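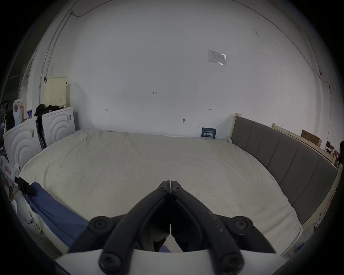 Nesrin Avcı wrote to me that she missed the last council election because her name was still on the register of her old address, and she asked if there is any way to check this before the polling day and what to do when it is wrong. She had moved inside the same town, from one side of the river to the other, and she thought the town hall would change it by itself. It does not. I answered her by e-mail, then Ardalan Rezaei asked almost the same thing, so I am putting the whole procedure on this page.

I write for people who live in Antunes and want to vote in the local election. If you live in another municipality, the order of the steps may be similar, but the forms and the deadlines are different, so please ask at your own town hall.

What you need before you start

- Your identity card or residence card, not expired.
- One paper that shows your new address. A rental contract is accepted, and also a water or electricity bill from the last three months. A phone bill is not accepted.
- Your old voter number, if you have it. It is printed on the top right of the letter you received before the previous election. If you threw the letter away you can continue without it, but the search takes longer.

If you rent a room and the bills come in the name of another person, you need the declaration of residence, form 167. The owner or the main tenant signs it. I explain this form further down, as it is the part where most people get stuck.

Step 1. Check where you are registered now

Go to the town hall website and open the page "Electoral register". You write your family name exactly as on your card, your date of birth, and the voter number if you have it. If your name has special letters, try first with them. When the page gives no result, try again without them. Nesrin found herself only under "Avci", with the normal i, and she had already decided that she was not registered at all.

The page shows the ward, the polling station and the table number. It does not show your street. So if you moved inside the same ward, the page can look correct even when your address is old. In this case call the electoral desk, extension 946, and ask them to read you the street. They will ask your date of birth and the last three characters of your card. The desk answers in the morning only, and before 10:00 the waiting is shorter.

Step 2. Decide which kind of change you need

There are two kinds and the forms look almost the same.

Change inside the ward. You keep the same list of candidates. Only your street changes, and sometimes the polling station.

Change between wards. You are removed from one list and added to the other one. You will vote for other candidates, and you lose the right to vote in the old ward from the day the change is accepted.

The wards in Antunes do not follow the neighborhoods that people use in conversation. The old market area is divided in two, and the line goes through the middle of the street behind the school - even numbers on one side, odd numbers on the other. Look at the ward map with your house number in hand. The map is on the same website, under "Documents", and a paper copy hangs at the entrance of the library.

Step 3. Fill in the form

You can fill it in online or on paper. I did it both ways in different years, and I recommend paper for a change between wards. The online form runs on a system called Jitgate and it closes your session after seven minutes without movement, without saving anything. If you use it, have all your papers already scanned before you log in.

Some fields that are not clear:

"Date of establishment" means the day you started to live at the new address. It is not the day you signed the contract. If these are different, write the day you moved.

"Previous electoral unit" means your old ward, written with its number. If you don't know the number, write the old street and leave the number empty. The clerk will fill it in.

"Floor/Door" must be the same as on the bill. If the bill says "2 left" and you write "2A", the form comes back to you by post, and you lose two weeks.

"Reason" can stay empty.

Sign only inside the box. On the paper form there are two signatures, one on the front and one on the back, and the second one is very easy to miss.

Step 4. The declaration of residence (form 167)

You need this form if no bill or contract is in your name. It has a part A for you and a part B for the person who gives you the place to live. The person in part B must add a copy of their card and a copy of their own bill or property paper.

The signature in part B must be made in front of the clerk, or it must be certified. If the owner lives in another city, this is a problem. Carolina Loureiro had this situation and she wrote to me that the electoral desk accepted a signature certified at the post office, for a small fee, and that the paper was valid for one month. I checked with the desk by phone and they confirmed it to me, but bring the original, because they don't take a copy of it.

Some owners do not want to sign. They are afraid that it changes something in their taxes, or that it gives the tenant a right to stay. The declaration is used only for the register, and this is written at the bottom of part B in small letters. You can show this line to the owner. If they still refuse, ask at the desk for a home visit. An employee comes one time, in the afternoon, and confirms that you live there. You have to be at home and you have to show your card. Ask for it early, the list of visits is full in the last weeks.

Step 5. Hand it in and keep the receipt

Paper forms go to desk 7 on the ground floor of the town hall. Take a number from the machine and press "Registers", not "General information". The clerk puts a stamp on your receipt. Please look that the stamp has a date that you can read. If later there is a discussion about the deadline, this stamp is the only proof you have.

Online forms give you a code by e-mail. Print this e-mail or save it somewhere. The code does not appear again in your account after the form is processed, I don't know why.

There is also a mobile desk, a van, which stops in the villages of the municipality in March. It takes forms for changes inside the ward. For changes between wards it only gives you the paper form and you have to go to the town hall anyway.

Step 6. Check again

The provisional register is published for public consultation before every local election. In this period anybody can look at their own entry and ask for a correction. Do the same search as in step 1. If your new polling station appears, you are finished.

If it does not appear, you make a claim. The claim is one page, free of charge, and you bring with it your receipt from step 5. The answer comes in five working days. When the answer is negative you can appeal to the local court, and for this you don't need a lawyer, but the time is very short - the letter tells you the last day, and it counts from the date of the letter, not from the day when you opened it. So if you travel in those weeks, ask someone to look in your mailbox.

For residents with another nationality

You may be able to vote in the local election also without citizenship. It depends on your country and on how long you have been a resident. The list of countries changes, so please don't trust an old list from a forum. Ask the desk for the current one.

If your country is on the list, the registration is not automatic, even if you are registered as a resident. You have to ask for it the first time. After that you stay in the register until you move. Vitória Baptista waited for a letter through two elections and the letter never came, as she had never made the first request.

Bring the residence card and the certificate of residence. The certificate must have a date from the last three months.

For people who cannot go to the polling station

Changing your address does not change your way of voting. If you had a permanent postal vote in the old ward, it is cancelled when you move to another ward, and you have to ask for it again. Inside the same ward it stays. I asked about this two times because the first answer I got was different, and the second clerk showed me the rule on paper.

For the early vote at the town hall you only need your card. There is one table for the whole municipality and it is prepared for 400 voters, so go in the morning if you can't stand for a long time. There are chairs, but few.

Questions I received by e-mail

Can I do the change for my mother? Yes, with a signed authorization and both cards. Teresa Macedo did it for her mother and they wanted the original card of the mother, not a photo on the phone.

I moved after the register was closed. Where do I vote? In the old place, this time. Make the change after the election.

I have two homes. You can be registered only in one, the place where you normally live.

The website says "entry suspended". It usually means that a letter to your address came back to the town hall. Bring a recent bill to desk 7 and they open the entry again on the same day.

Do I receive a new voter card? No, there are no cards now. You get a letter with your polling station, and you can vote without the letter if you have your identity card.

If something has changed at the desk, or you got a different answer than what I wrote, please send me a message with the month when it happened and I will correct the page.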